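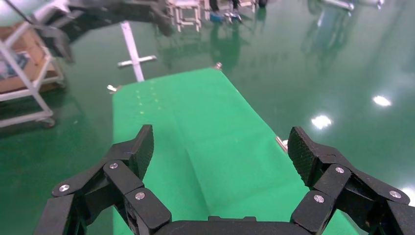

RENTAL NOTES FOR JULY – read before you sign anything

Quick one this month, we're behind on everything. Leases turning over all through July and the phones don't stop. So, short version of what people keep asking.

Renewals first. If your lease is up at the end of the summer you should have a letter from the office already. Didn't get one? Call. Don't wait for it to show up. The letter gives you 2 choices, a full year or month to month. Month to month costs more, same as last year. If we don't hear back by the date on the letter the unit goes on the open list and we start booking showings.

The Vida building. Six one-bedrooms coming up, all on the courtyard side. New windows, same old radiators (they work fine, they're just loud). Heat and hot water included, electric is yours. No pets over the weight limit in the lease, and please don't ask the showing agent to bend on it, they can't. The two corner units are bigger and will go first. Parking is seperate and there's a list.

Ultera Court. Studios only right now. Laundry on the ground floor, card machines, bring your own soap. The elevator is back in service after the inspection. One studio has a walk-in closet that used to be a kitchenette, so there's a capped pipe in there behind a panel. Leave it alone.

Application fee is the same for both buildings and it's per adult, not per unit. Pay stubs, photo ID, a letter from your last landlord if you have one. Incomplete applications go to the bottom of the pile. Sorry, but that's how it works when there are seven people on one apartment.

Deposits. Most of the mail we got was about deposits. You get a walk-through if you ask for one, in writing, before you move out. Bring the move-in checklist. If you never filled out a move-in checklist we use ours. 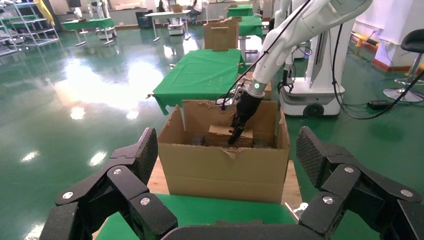

One tenant wrote in to say the walk-through was the best thing she did all year, because the bathroom tile had been marked as damage and she had her own checklist showing it was cracked on day one. The charge came off before she handed in the keys. She also wants the form to have more room on it, since the kitchen section is two lines.

Fair point on the form. New version is coming, it'll have a full page for kitchen and bath. Until then staple an extra sheet and have the agent initial it.

Keys – all of them. Mailbox key too. We charge for the mailbox lock every single time and people are suprised every single time.

Storage cages at the Cellen building: the rent on those is going up to match the ones at Ultera. Notices under doors this week. If you don't want yours any more, empty it and turn in the padlock tag, and it goes to the next name on the waiting list. 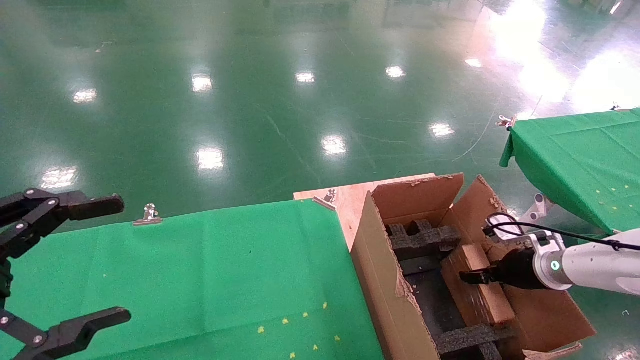 Renters insurance is now required on all new leases and on renewals signed after 15 July 2023. Any company is fine. Send the declarations page, not the bill. We need the page with your name and the unit number on it.

Online payments have moved to Doltix. Old portal is closed so cancel any autopay you had set up there and start a new one. First payment can take a few days to clear so do it early.

Office closes early on the last day of the month. Drop box is by the side door.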